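About us

Hello, and thanks for looking us up. I'm Noemi Mazza and I run Suvex, a small outfit that writes house rules for robots that handle food and other soft, squashable things. We test the rules ourselves on our own arms before we hand them to anyone, and most of what's on this page is about how we go about that.

I came to this from catering. I spent years making up lunch trays, and the kitchen I worked in had a rule for everything: which cloth, which board, which shelf, who signs the fridge sheet. Then I went to help a friend set up a packing arm and asked to see the rules for that, and what I got was the safety guide that came with the arm and a sticky note saying "go slow near the edge". The safety guide was good. It kept people's hands and heads out of trouble. It had nothing to say about lunch.

So that's the gap we work in. We leave the people-safety side to the proper machine standards and to the engineers who are trained to sign it off, and we won't touch your job unless that has been done first. Our bit starts after. How hard may the arm squeeze? When should it give up? Who decides that a thing it dropped is still fit to hand over?

How the rules are kept

Everything sits in one document, which we call the Buketti book (the first job we ever did was in a café of that name, and it stuck). There are 101 rules in it at the moment. It was 100 for ages and I was rather proud of that, and then we had a long argument about paper napkins and lost our round number.

Each rule fits on one card. A card says what the arm should do, what it must never do, how we test it and who last changed it. If a rule won't fit on a card we take it as a sign that we don't understand it yet and it goes back in the drawer. Some have been in the drawer a very long time!

We keep the old versions too. If you worked to card 37 last May and it has changed since, you can ask us for the one you had and we'll send it over with a note of what's different. I'd say a third of the emails we get are about exactly this.

The work itself

A lot of our days go on the food cards, and on wrapped food most of all. Wrapping sounds like it should make life easier. The trouble is that film is shiny, it wrinkles, and there's nearly always a loose end somewhere that looks to a hurried eye like a handy thing to grab. Our card says the loose end is never a handle. You go for the body of the thing, from the sides, and you open the fingers wider than you think you need before you come down. The rim of whatever it's sitting in counts as an obstacle, even if it's soft or woven and would probably forgive you. 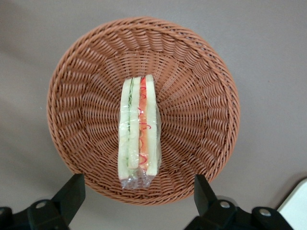 Wrapped sandwich in the basket, seen from the gripper.

The basket has a card of its own. We like baskets for testing as the sides slope and the bottom isn't one smooth sheet, so a rule that only works on a flat tray gets found out quickly. The basket card says the arm may not use the wall to shove things upright, may not drag the basket to bring the food nearer, and has to stop and ask if the basket itself starts to shift. That last one came out of a bad afternoon I won't go into.

Then there's the business of looking. We ask that the arm has a clear view of the whole item before it moves in, and that the picture it used is saved along with the result, good or bad. Bad ones are saved for longer. When Rimkutė, our partner workshop, asked us to go through their records with them, we read 478 entries together over several weeks, and the useful ones were nearly all from days when somebody had written "no idea why" in the notes box. I love a "no idea why". Please write more of them.

What we ask of people

The rules for the arm are the easy half. We also ask four things of anyone who works with us:

Wash your hands and wipe the fingers, yours and the robot's, before any food comes out.
Food used for testing is test food. It doesn't go back in the fridge and you don't eat it, however nice it looks.
Write down what you saw before you write down what you think.
Anyone in the room can stop a run, visitors included, and doesn't have to say why until after.

That last one gets used more than you'd expect and I'm glad of it. A while ago a lad on a school visit stopped a run as he thought the arm "looked cross". We went back over it and the closing speed was set too high. He's in the change notes for that card now.

Where we are and who we work with

Suvex lives on the ground floor at Gotuvgate, round the back, next to the bike racks. We share the loading bay with a printer's, so if you're bringing anything large do ring first. There's a kettle, there's a long table, and visitors are welcome to sit in on a test as long as they've read the house sheet by the door.

We work with cafés, school kitchens, a couple of teaching colleges and some small robot builders who'd like somebody outside the team to have a go at their habits. We don't sell robots and we don't take money for recommending them. We don't hand out badges or stickers either – people do ask – as a badge tends to go on the wall and stay there while the work underneath it changes. What you get from us is a set of cards, a day or two of us in your kitchen being nosy, and a visit later on to see which cards have gone missing.

If you think one of our rules is daft, please tell us which one and send the number on the card. We read every one of those out at the long table, and the napkin argument started that way.

Page last looked over 8 Sep 2023.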